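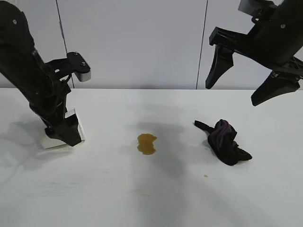

From: Uriel Bustos
To: musby-kitchen list
Subject: Re: coffee stains on the worktops

On Friday, June 28, 2024, Jurgita Strazds wrote:
> Does anyone have a routine for coffee on the white worktops?
> I wiped mine the next morning and there is still a tan ring.
> Is bleach all right?

Jurgita,

I would skip the bleach. Blot first with a dry cloth, then wash with warm water and a drop of dish soap. For a ring that has set, mix baking soda and water to a paste, leave it on ten minutes and rinse. Mine took two rounds — the second one overnight.

Ona Jõgi has the care sheet for the Brosine tops. It's item 288 in the shared folder. The edges need drying too, or the seam swells.

Uriel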